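Two-armed tabletop robot takes shape at the Gwilliam shared workshop

The back bench at Gwilliam has a new resident, and it has two arms! Members of the shared workshop have spent the spring and early summer building a tabletop robot they call Mastance, and in July it reached the point where both arms could be switched on together and driven over a real table. It's the biggest thing the robotics group has taken on so far, and the talk in the kitchen has been about little else.

Mastance is a white work surface with an arm bolted down at each front corner, gray panels around the other three sides, and grooved aluminum profile holding the front together. The arms are white with black joint housings, and each carries a gripper with a small white module mounted on it. The long purple cables are the part visitors ask about first. They are routed in big loose loops outside the joints, so an elbow can fold all the way up without tugging on a connector, and the group went through plenty of shorter versions before settling on that length.

The job everyone is working on right now is tidying. The robot should pick up a hand tool that has been left on the table and put it in a blue bin. It sounds small until you try it. The bin can be at any angle, the tool can be lying any which way, and the arm has to work out its approach fresh each time. The right arm has been getting most of the practice, with plenty of runs over the bin.
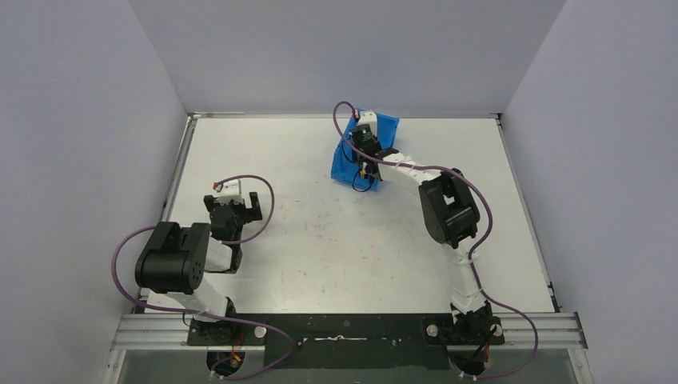 Learning by being shown

The group decided early on to teach the arms by demonstration. A member guides the motion, the software (a home-grown package named Virora) records it, and after enough recordings the robot has a go by itself. The first round used 50 demonstrations and the results were pretty wobbly, with the gripper closing on thin air more often than on the tool. The current round has 200, and the difference is a joy to watch. In the latest set of trials the robot got through 32 clean pickups in one evening, which drew actual applause from the woodworking side of the room.

Screwdrivers are the hard case. A slim shaft doesn't give the fingers much to close on, and a round handle likes to roll at the first nudge. The group now aims for the thick part of the handle and brings the gripper in slowly from above. Between runs the arms go back to an open-fingered pose, the bin gets turned to a new angle, and the screwdriver is set down somewhere else.

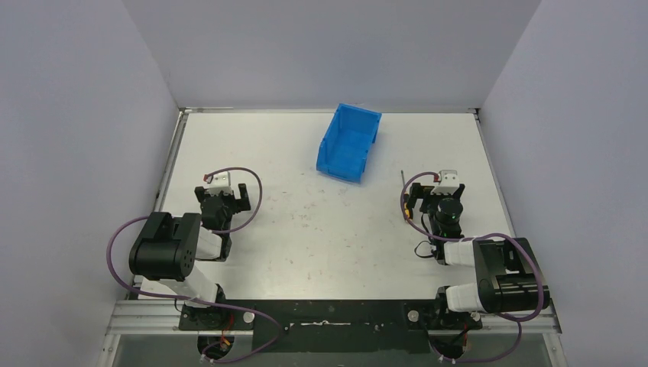
Parts, costs and what's next

Apart from the arms themselves, most of the build came out of the workshop's own stock. The profile was left over from an old router enclosure, and the panels were cut on site. New fasteners, corner fittings and wire came to $89, paid out of the group's project jar. The tabletop already has its share of scuffs, and there are no plans to replace it.

Getting both arms to cooperate is the next big step. The group would love to see the left one steady the bin while the right one drops something in, and after that they want to try passing a tool from one gripper to the other. Virora will need some work first, mainly so that the two arms keep out of each other's way near the middle of the table.

Mastance will be running at Nurkedura, the workshop's open evening, from 6 p.m. until the doors close. Visitors can take a turn at guiding an arm, and kids are welcome with an adult. Bring a small tool you'd like to see it try, as long as it isn't sharp. The wiring notes and the cut list for the frame are in a binder next to the bench, and anyone who wants to build their own is free to copy them.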